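Bring back the toy library

1 March 2019

Kurham toy library shuts at the end of April and I'm cross about it. Letter came through on a Friday, two paragraphs, the second one mostly about parking. Fifty years of jigsaws and dolls' prams and farm sets going out the door of that draughty hall and we get two paragraphs.

The sum being saved is 1,460 pounds a year. I had to read it twice. That's the rent on the hall, two mornings a week, plus a bit for the lights. I've seen more spent on a sign. The roundabout at Valtetside has had three lots of planting since I moved here and no one has ever sat on the floor and played with it.

What people say when I moan about this

First thing they say - toys are cheap now. Well yes. Some are. You can get a bag of plastic something for the price of a coffee and it'll last until teatime. The wooden train set we borrowed last winter, bridges and all, I priced it up afterwards and shut the laptop again. We had it for a month for 54 pence. Then it went back and some other kid had it, and mine cried for a morning and forgot.

Second thing - kids only want screens. Do they? Mine wants a screen when there's a screen. Put a box of animals on the rug and he's gone for an hour, lying on his tummy, doing the voices. The cow is always in charge, dont ask me why. I've got friends with three tablets in the house and their girls still fight over one plastic pig.

Third thing, and this is the one that gets me - it's only a few families using it. There are 5 of us most mornings, I'll grant you. In the rain, less. But nobody put a poster up. The council page still gives the old address from before the move, so anyone who did look would've ended up outside the tyre place on Aliyu Road, wondering.

Borrowing is good for them. And us

I grew up in Brurevex, in a flat where you could touch both walls of my bedroom. No room for a garage with a lift, no room for a doll's house. We had the library one from the church for two weeks every summer and I can still tell you the pattern on the kitchen wallpaper. Had I owned it I reckon it would've been under the bed by September.

Giving things back is hard when you're four. It's hard when you're 40. But they learn it, sort of, with a lot of noise. They learn to look for the missing piece before Thursday because somebody else wants it. My son now checks under the sofa without being told, which is more than his dad does.

And the parents talk. That's half of it. You go in for a shape sorter and come out knowing which dentist has spaces and whose baby won't sleep either. I met the only two people I knew in Kurham for a whole year over the dressing up rail. You can't click and collect that.

The small stuff matters most, I think. Animals, people, cups and saucers. No batteries, no instructions. A horse can be a horse or a patient or a very slow bus.

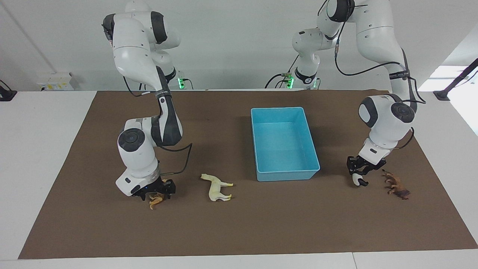
So what do I want

Not a lot. Keep the hall one morning a week if two is too many. Fix the address. Put the opening times somewhere a tired person can find them on a phone. Ask us for a pound instead of pence, most of us would pay it, and let the ones who can't off without making a face.

If the hall really has to go then find a cupboard. The library proper has a whole back room with chairs stacked in it. I asked, they said it was "under review", it was under review when I was pregnant.

There's a petition on the desk at the Valtetside surgery, needs 2,000 names before they have to talk about it in a meeting. Please sign it while you're waiting, you'll be waiting anyway. And if you've still got the blue shopping till, the one with the bell, bring it back by Thursday please.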